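**Cestmont are back, and they've brought the racket with them**

Right, stop whatever you're doing, because Cestmont have finally announced a new record! It's called *Stustlow*, it lands in December, and if the two songs they've let loose so far are anything to go by, my neighbours are in for a rotten summer.

For anyone who missed them the first time (and judging by the size of the crowds, that was most of you), Cestmont are the four-piece from down the coast who made one gloriously filthy album, played every pub that would have them and then went quiet for seven years. I'd given up. I'd even lent my copy of the debut to someone and stopped asking for it back, which for me is basically a funeral.

Then last week an email turned up from Ladi Ajayi, singer, guitarist and owner of the loudest amp I've ever stood in front of. "We never broke up, we just all got jobs," she wrote. Fair enough! They've been rehearsing after work since autumn, and they tracked the whole thing live at Sundadside, the old studio behind the tyre place, with hardly any overdubs. Fourteen songs, and Ladi reckons the longest one is there mainly to annoy the drummer.

The first single, "Chauhan", is a proper brute of a thing. It kicks off with a bass line that sounds like someone dragging a wardrobe down a fire escape, then the guitars pile in and nobody comes up for air until the last chorus. The other one, "Kerbside", is slower and meaner, and I've played it so many times this week that I'm hearing it in the washing machine. My favourite colour of noise, that one. I did wonder if they'd come back all tasteful, with a piano and a string section (it happens to the best of them), but no, there's feedback all over it and Ladi still sings like she's calling a dog off the road. 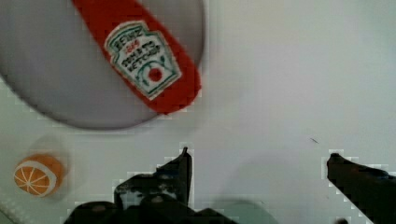

*Tomato sauce, grey plate, white tabletop.*

There'll be a launch show as well, back at the Sundadside front room, which holds bugger all people, so get in early. Doors are at 7, two supports still to be named, and the band are on last and promising to play the new album start to finish before they touch any of the old stuff. Tickets go up on their page this month. I'll be down the front on the left, near the speaker, yelling for "Chauhan" until they play it twice. Bring earplugs!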